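把叠衣交给机器之前：Javum客房布草班组的一年

访谈整理，2021年11月16日

Javum是一家为短租公寓和小型旅馆提供客房整理与衣物护理的服务商，签约房间262间。去年起，公司与自动化集成商Nokitz合作，试着把叠衣、铺床、衣物分拣中重复度最高的几个动作交给机器完成。项目内部代号Zosix。本刊就流程、岗位和工时的变化，采访了Javum运营负责人Adi Sumampouw和Nokitz现场工程师Renata Chmielewska。两人分别受访，以下按主题合并整理。

任务的切分

Sumampouw首先纠正了一个说法。外界常把项目称作“叠衣机器人”，他认为这个名称把范围说小了。“叠是最后一步。前面有拿起、抖开、摊平、找领口、对袖子。人做这些事不经过思考，写进流程文件就成了十几行。”

立项时，班组把客房内的衣物工序拆成动作单元，每个单元记录起始状态、结束状态和允许偏差。以长袖针织衫为例，起始状态是衣身平摊、正面朝上、两袖向外展开；结束状态是双袖折入、下摆对折、领口朝外。中间任何一步偏差超限，就退回到摊平状态重做，不在半折的基础上修补。

Chmielewska解释，这条规定来自布料本身。“刚性零件夹歪了，可以算出歪多少。布料夹歪了，褶皱会往别处走，下一次夹取时你面对的已经是另一个形状。退回摊平是成本最低的办法。”

她说，针织物又比梭织物难。罗纹袖口有弹性，夹持力偏大会拉长，偏小则滑脱；腋下和袖身的软褶会遮住真正的边缘。早期版本把褶线误认作袖边，折出来的袖子短了一截。后来的做法是先确认领口和袖口，再由这几处推算轮廓，中间的褶线一律降低权重。

示范由谁来做

动作数据采用人工示范的方式采集，操作员手持夹爪，在真实房间里完成整套动作。Nokitz最初打算派自己的工程师示范，两周后放弃。

“我们的人叠得不对，”Chmielewska说，“动作能完成，但顺序是工程师的顺序。有经验的整理员会先处理离自己远的那只袖子，然后身体往回收，全程不绕床。我们的人要绕两趟。”

此后示范全部改由Javum员工承担，每人每班上限80次，超过即停。这个上限由班组长提出，理由是握持夹爪时手腕的负荷与徒手叠衣不同，集中在拇指根部。计入工时的除了示范本身，还有复位和检查的时间。

花色床品是另一个难点。实验室用纯色台面，客房里的床单多半有图案，大花型尤其常见。粉色衣物落在带粉色花朵的床单上，边界对比度很低，光线从窗口照进来时，床面各处的亮度也不一致。Sumampouw拒绝了更换纯色床品的建议。“客人选这些房间，有一部分就是看中了这些花。为了让机器看得清楚而改房间，次序反了。”

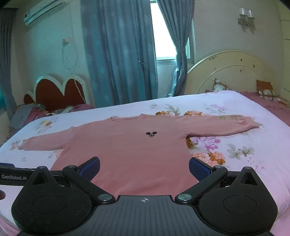 Tarigan对此有不同看法，认为床品花色不妨保留，但应在床尾固定铺一块素色垫布，所有折叠都在垫布上完成，既不动房间的样子，也省去大半识别上的麻烦，整理员自己叠深色衣服时同样用得上。

Sumampouw承认垫布方案讨论过不止一次。反对意见集中在卫生管理上：垫布在房间之间流转，每间都要更换，洗涤量随之上升；若每间配一块，又要增加存放位置。目前的折中办法是在集中整理间使用垫布，客房内仍直接在床面上操作。他说这件事没有定论，第二阶段会再测一轮。

数量与验收

项目第一阶段的目标是3000条合格示范，实际验收2000条。缺口主要出在合格标准中途收紧。

最初的标准只看结束状态，衣物叠成规定尺寸即为合格。十月的一次复查中，班组发现不少记录里存在多余动作，例如夹空后原地重夹，或者用另一只手扶住衣身。这类记录的结果没有问题，但会把犹豫一并教给机器。新标准要求夹空的片段单独标注，手扶的片段剔除。

“剔除的时候有人不高兴，”Sumampouw说，“活干了，记录不算。后来改成不论是否入库，工时照付，意见才少了。”他补充说，付酬方式本应在第一天就写清楚，当时只想到设备，合同里关于人的条款是后补的。

Chmielewska负责每周的抽检。她的记录表分四栏：夹取位置、张力、折线偏差、复位完整性。最后一栏得分长期最低。所谓复位，是指每次示范结束后把衣物重新摊开，恢复到规定的起始状态。操作员容易在这一步求快，袖子没有拉直就开始下一次。她的处理方式是故意保留一部分不标准的起始状态，另外归类。“真实房间里的衣服不会自己摆正。全是整齐的开头，机器学到的就只是整齐的开头。”

岗位的变化

班组没有裁减人数，这一点写进了Javum与员工的补充协议。变化在于一天的时间怎么分配。

过去，整理员的班次以房间为单位，进门、换床品、收衣物、出门，节奏由退房时间决定。现在一部分人转为半班客房、半班示范与检查。半班检查的人坐的时间多了，说话的机会少了。几名老员工在试行一个月后申请调回全班客房，公司都批准了。

Sumampouw不愿意把新岗位说成晋升。“工资高一档，这是事实。但有人喜欢走动，喜欢一间一间做完的感觉。检查岗没有做完的时候，只有到点。”

技能的认定也跟着改。原先考核只看每小时完成的房间数，新增的一项是“可复述性”，即员工能否把自己的动作按顺序说出来，让另一个人照做。几位速度最快的员工在这一项上得分不高，他们的动作合并得太紧，自己也分不开。班组为此安排了慢速练习，两人一组，一人做，一人记，然后交换。

培训教材因此重写。旧版只有一句“按标准叠好”，新版按衣物类别分章，每章标出容易出错的位置。新入职员工的独立上岗时间有所缩短，Sumampouw认为原因在教材，与机器关系不大，他也没有单独统计过。

尚未解决的部分

机器目前只在集中整理间处理毛巾和枕套，长袖衣物处于测试阶段，由人在旁监看。监看者可以随时按停，停机不需要填写理由。Nokitz曾希望增加理由一栏，便于分析故障，班组不同意，担心填表会让人犹豫。最后的做法是由工程师事后回看记录，自行归类。

客房内的部署没有时间表。Chmielewska列出的障碍包括床与墙的间距、床面软硬差异，以及同一房间里另一张床上堆放的衣物和被褥。最后一项在她看来最难。“单件摊平，我们有把握。一堆里面拉出一件，不带出别的，现在做不到稳定。人会先用手背拨一下，看哪一层在动。这个动作我们还没有办法很好地记录。”

客人私人物品的处理权限也在讨论中。现行规定是，客人衣物只有在书面要求护理服务时才能触碰，这条规定对人和机器同样适用。涉及客人衣物的房间不采集数据，示范用衣物全部由公司自备，按季节更换，洗涤次数登记在衣物标签上。起毛或变形的针织衫不报废，转入“旧衣”一组继续使用，原因是旧衣的回弹和摩擦与新衣差别明显，而旅馆里收到的多半是穿过多年的衣服。

被问到第二阶段的人员安排时，Sumampouw说示范组会维持现有规模，检查岗改为每两周轮换一次，自愿报名，不足时由班组长顶班。轮换表已经贴在整理间门口，第一轮从下周一开始。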